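# About Haltidel

Hi, and welcome! I'm the person behind Haltidel, a small guiding outfit for folks who like their forests wet, mossy and loud with birds. I started it after walking 3,482 miles of trail and not wanting to go back indoors.

I run two walks a week from the Gitgate trailhead - a gentle one along Preda Creek and a steeper one up to Nendico Ridge.

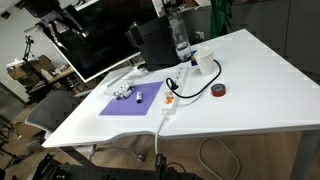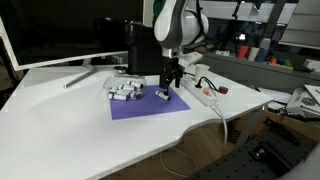
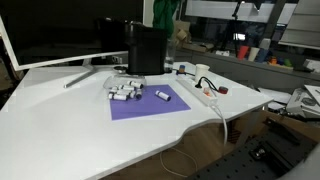

August is my favorite month up on the ridge, when the huckleberries come in and the jays get bossy. I keep groups small so we can stop and listen (and snack!). If you're the type who likes to pick up seeds and bits of lichen, little capped containers like the small white ones on the desk are a handy size for a pocket. Bring boots, a rain shell and a big lunch - I'll bring the tea.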